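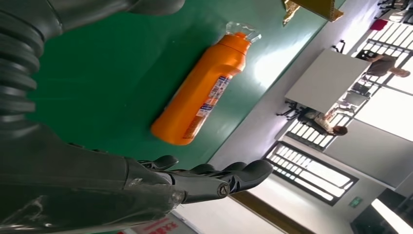 A robotic hand and an orange bottle on a green tabletop.

Quintanilla leaves Skolau's new Blossom Season out of its spring guide

Travel publisher says the town is worth a trip, but doubts the festival as advertised

SKOLAU, March 10, 2023 - Quintanilla, the independent publisher of regional travel guides, has decided not to recommend the first Skolau Blossom Season in its spring edition. The guide will still cover the town, the old harbour and the Durkus valley behind it. It will not carry the festival's calendar, its route map or its "must-see" badge.

The Blossom Season has been promoted since February as the start of spring for the whole region. Its brochure promises orchards in flower, evening lanterns along the river, a food market and a shuttle bus joining them all up. Visitors are asked to buy a pass through the Puso travel app before they arrive.

Quintanilla's editors read the brochure, asked the organisers for more detail and went to look at the places named in it. They came away with doubts about the dates, the transport and the price.

"I like a spring festival as much as anyone, and I like Skolau a good deal more than most," said Rochelle Tran, editor of the spring guide. "But I was handed a map with a bus on it and no timetable. I can't tell a family to plan a weekend round a dotted line."

Blossom that may or may not turn up

The brochure gives fixed dates for the orchard walks in the Durkus valley. Growers there are less sure of themselves. The lower orchards catch the sun and tend to flower first, while those above the weir can be well behind, and a cold wind off the water will hold everything back. One week of rain can finish the lot.

None of that appears in the publicity, which uses the words "guaranteed colour". Quintanilla asked what the guarantee covered and whether a visitor who found bare branches could have any money back. The reply said the phrase was meant "in the spirit of the season".

Bjarke Juhl, who writes the valley pages of the guide, walked the advertised route in both directions. He found the riverside stretch pleasant and easy to follow. The upper path was another matter. It crosses a field that had been newly ploughed to the edge, and the signposts stop at a gate with no hint of which way to turn. The brochure calls this section suitable for pushchairs.

"It's suitable for boots," said Mr Juhl. "I met a couple coming the other way who had given up and were following the sound of the road."
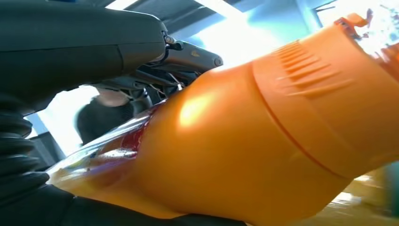 The pass and what it buys

The Blossom Pass costs 58 for an adult and is sold only through Puso. It includes the shuttle bus, entry to the lantern walk and "exclusive access" to the market on the harbour square. The harbour square is a public square. The ordinary market has been held there for as long as the guide has been in print, and shoppers have never needed a ticket.

On checking with stallholders, Quintanilla learned that the usual market will go on as normal next to the festival one, and that several traders will be selling the same smoked fish and seed cake at both. Readers who want seed cake are advised to walk to whichever queue is shorter.

The organisers say the pass saves money for anyone who stays 2 nights. This seems to depend on taking the shuttle many times a day and using every voucher in the booklet, including one for a hot drink at a café that was shut on each of our visits. A notice in its window said it would reopen "in the warmer months".

A single ticket on the regular valley bus is still the cheapest way up to the weir. The regular bus also has a timetable.

A large crowd, on paper

Publicity for the Blossom Season speaks of some 2000 visitors on the opening evening. Quintanilla has been unable to find out where that number came from. The riverside path is narrow, there is one footbridge, and the town's main car park has 100 spaces, part of which will be taken up by the festival stage.

Asked about this, the organisers pointed to an overflow field on the Durkus road. The field exists. It has no lighting and, at the time of our visit, held sheep.

Jalen Pennington, who runs a small guest house behind the harbour, said he would be glad of the trade but was keeping his plans modest. "We've had big announcements before," he said. "I bought extra bedding for the winter lights, and then the winter lights were a tree. It was a nice tree. I've still got the bedding."

Mr Pennington added that his own guests mostly ask where to get breakfast, whether the tide is in and how to reach the chapel without climbing the steps. He has put the answers on a card in each room.

The organisers' reply

Quintanilla sent its findings to the festival office before publishing the guide. Zuleica Damasceno, speaking for the Blossom Season, said that first-year events always have rough edges and that the route would be looked at again before opening.

"People come to Skolau in summer and forget about us for the rest of the year," she said. "We want them to see it in spring. I would ask any guidebook to give us a chance before turning its nose up."

Quintanilla thinks that is a reasonable thing to want. It notes, though, that the pass is on sale now, at full price, to people who will be relying on the brochure as it stands. The wording about pushchairs had not been changed when this release was prepared, and the shuttle timetable was still marked "to follow".
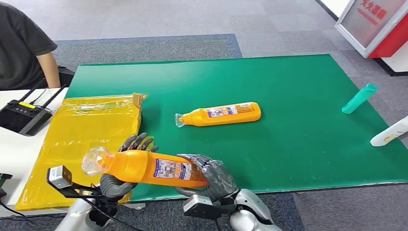 The publisher would be willing to add the festival to its online pages later in the spring if the timetable appears, the upper path is signed and the refund terms are put in plain words. It has told the organisers so in writing. It has also asked them to stop using a line from an older edition of the guide, "the prettiest evening in the region", which was written about a boat supper that no longer runs.

What the guide suggests instead

For readers who would like to see Skolau this spring without a pass, the new edition keeps to things that can be done on an ordinary day.

Walk the river from the harbour to the weir and come back the same way. The path is level, and there are benches at the bend.

Go to the ordinary market early. The bread goes first, and the fish stall packs up when it has sold out, whatever the sign says.

Take the valley bus to the lower orchards if the trees are in flower. Ring the Skolau visitor desk in the morning and ask. The staff look out of the window at the slope and give an honest answer.

Leave the chapel steps until after lunch, when the light comes round to the sea side. There is a gentler lane at the back, which the festival map leaves out.

Bring a coat. The brochure shows people in shirtsleeves, and Mr Juhl would like it known that he wore gloves.

Rangi Sheehan, publisher of Quintanilla, said the decision had not been popular with everyone. "We were offered a page of advertising, and we said no to that as well," he said. "It's awkward taking money for a lantern walk when we can't find out how many lanterns there are. We did ask."

About Quintanilla

Quintanilla publishes seasonal travel guides to the coast and valleys around Skolau. Its writers pay their own fares and entrance fees. The spring guide is sold in bookshops, at the harbour kiosk and by post.

Press contact: Rochelle Tran, spring guide desk, Quintanilla, Skolau. Review copies are available on request. Interviews with Bjarke Juhl about the valley walks can be arranged through the same desk.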